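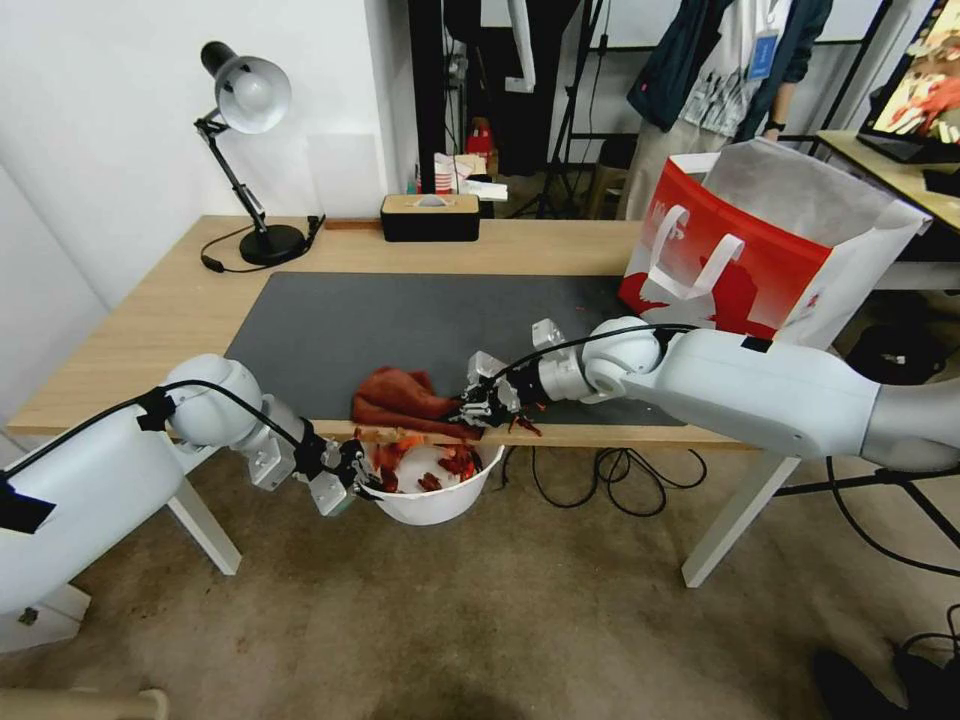 Desk cleanup task, student robot club, Gremdale. White bowl at the left gripper, towel in the right hand.

Friday visit to the Gremdale open day. Got there late, parking was awful, missed the welcome talk completely. Went straight upstairs to the robot club.

Room was packed and warm. Cables all over the carpet - watch your feet. The club's project this year is clearing up after a meal with two arms, one job per arm. Their program is called Zodik, don't ask me why, I forgot to write it down.

Catinca Avram did most of the talking. She runs the practice log: 2287 tries since September, and they want 2706 before the regional meet. Towels are the worst part, she says. Soft stuff never lies the same way twice, so the hand closes on nothing or grabs the mat too. Bowls are easier untill you put something in them.

Vasilică Manole wrote the part that keeps the arms from bumping into each other. Showed me on his laptop, lots of colored lines, I followed maybe half. He wants to try plates next. Catinca does not.

Budget is about 900 a year, most of it on finger parts. Muvia lends them a bench on the ground floor for repairs.

Had to leave before the last demo - bus. Next open day is in spring, same building, go in by the side door on Zamfir street. Bring a snack, teh cafe shuts early.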